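Magazine > Technology > Automation

Reading time: 4 minutes

We use cookies to improve your experience on this site. By continuing to browse, you accept our cookie policy.

Where One Task Ends and the Next Begins

At Wilbridge, the software group responsible for household manipulation has spent most of the past year on a question that has little to do with motors or joints. Its members want a planner to know when one piece of work is finished and another has started.

The group is led by Mechthild Tanner, who joined the company from industrial scheduling. In a factory, she explains, the steps of a job are written down before the job exists. In a home they are not. A person putting a kitchen in order will open a drawer, move something aside, close the drawer and return to it later for another purpose. A planner that treats this as a single long motion will learn very little from it.

The answer the group has settled on is a segmentation tool called Wovance. It takes video recorded from head height during ordinary chores and divides it into short units, each with a start state, an end state and a plain statement of what the hands are doing. The planner is then trained on those units and on the order in which they occur.

Version 2 of the tool was released internally in October. It replaced a fixed set of verbs with a layered one, in which a broad label such as "arrange" may contain narrower labels such as "press," "grip" and "slide." According to Ottilie Fuchs, who maintains the label set, the earlier list forced annotators to choose between words that were both correct.

Kitchen drawers have proved a demanding case. The hands cover much of what they are handling, the contents are thin and similar to one another, and the two hands often do different things at the same moment. In one clip used for testing, the left hand presses flat on a bundle of chopsticks in a clear tray while the right hand grips the other side, near the paper-sleeved ends. Wovance records a separate label for each hand and a shared label for the pair.

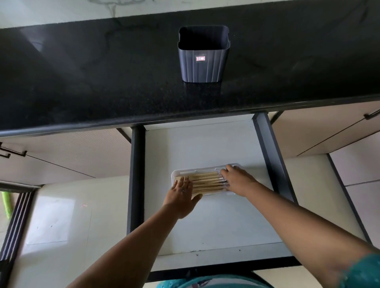
Labels for two hands

The shared label was the subject of considerable debate. Selina Ruchti, who works on the control side, argued that a controller needs only the separate tracks. Her colleagues in planning held that a hand steadying an object has no meaning apart from the hand that acts on it. The compromise stores both, and allows each downstream program to read the layer it requires.

A further difficulty lies in the boundaries themselves. The group asked 14 annotators to mark the same set of clips and found that they agreed readily on when a hand first touched an object. Agreement was weaker on when the hand had finished with it. Wovance now permits a boundary to be a short interval, and the planner is penalized only when its own estimate falls outside that interval.

Mirjam Kuster, who oversees testing, regards this as the most useful change of the year. "We were correcting the model for disagreeing with one person," she says. "Another person in the same room would have sided with the model."

The software is being evaluated by Gisler, a maker of motion controllers, and by a research laboratory in Pletstead. Rhea Tagle, who directs the laboratory's planning work, has asked for a version that can run without a network connection. Wilbridge has agreed in principle and has not set a date.

The present label set contains 21 broad actions. Ms. Fuchs expects to add to it slowly, and each proposed addition must be supported by clips from at least 12 separate recordings. Requests for "tidy" and "sort" are under review.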